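Last updated September 1, 2026

# How to write up your club's summer trip for the newsletter

If you've just come home from a long outing with your lodge, society or heritage group, sooner or later someone will ask you for "a little something" for the newsletter. Say yes! I've done the trip report for our friendship lodge for years now and it's still my favourite job of the autumn. You get to have the whole holiday again at your own desk, with a pot of tea.

I'll use our July trip as I go, the one to the sister lodge at Okummont for their anniversary weekend. We covered 640 miles there and 660 back (we took a wrong turning after lunch and saw a very nice reservoir).

## Before you write a word

Empty your bag onto the table. Programmes, ferry tickets, the order of service, the back of the envelope where you wrote down the name of the pianist. Put them in date order and go through them once with a pencil. Don't write sentences yet, only jot down whatever pops into your head. My notes for the first evening read "soup, long grace, Leif's tie, flags wrong way up", and that was plenty to bring the whole night back.

Then ring one other person who went. I always ring Leif Nygård, who drives the minibus and remembers every stop. Ask what they enjoyed most and keep quiet while they talk. You'll get at least one story you missed entirely.

## Pick your middle

Start from the one part you most want to tell people about and build outwards. For us it was the Saturday ceremony, when the Sjögren banner was carried in for the first time since it was mended. I wrote that bit first, all in one go, and it came to nearly half the finished piece. The journey there got a paragraph. The journey home got two lines.

A shape that works well for a page and a half:

1. Who went, where, and what the occasion was
2. One good moment from the journey
3. The main event, told properly
4. The meal or social evening
5. Thanks, and the date of the next visit if you have it

## Get the names and titles right

This is the part people really do read with a magnifying glass. Write to the host secretary and ask for a list of officers with the correct spellings, accents and all. Use full titles the first time and plain names afterwards. If somebody was installed or given a jewel, check the wording of the honour against the printed programme.

We had 14 visitors and 3 visiting officers, and I still managed to leave out a past master in my first draft. Send it round before it goes to print – a day's wait is much easier than an apology in the next issue.

## Don't skimp on the food

Readers love the food. Say what was served, who cooked it and what went back for seconds! The Wastia ladies' circle laid on a supper for us with herring three ways, and I've had more letters about those herrings than about anything else I've written. Snacks on the road count too, so put in the flasks and the boiled sweets and whatever was passed back over the seats. 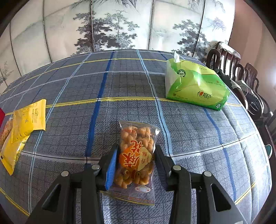
*Fried dough twists, still in the packet.*

If you can get a recipe, ask whether you may print it. Mrs Bavetti gave us her almond biscuits on the back of a raffle ticket, and it filled the gap at the foot of page four perfectly.

## Trim it and send it

Read the whole thing aloud. Anything you stumble over wants shortening, and anything that only makes sense to the people in the minibus wants either a few words of explanation or the chop. I usually lose a good quarter at this stage and never miss it.

Check with your editor for:

- the word limit
- how many photographs they can take, and in what format
- whether they'd like captions on a separate sheet
- the closing date

Keep the long version as well. Ours go into a ring binder in the lodge library, with the tickets and programmes tucked in behind, and newer members do get it down and read it over coffee. One of them has already asked to do next year's report, so I've lent her my pencil and Leif's phone number.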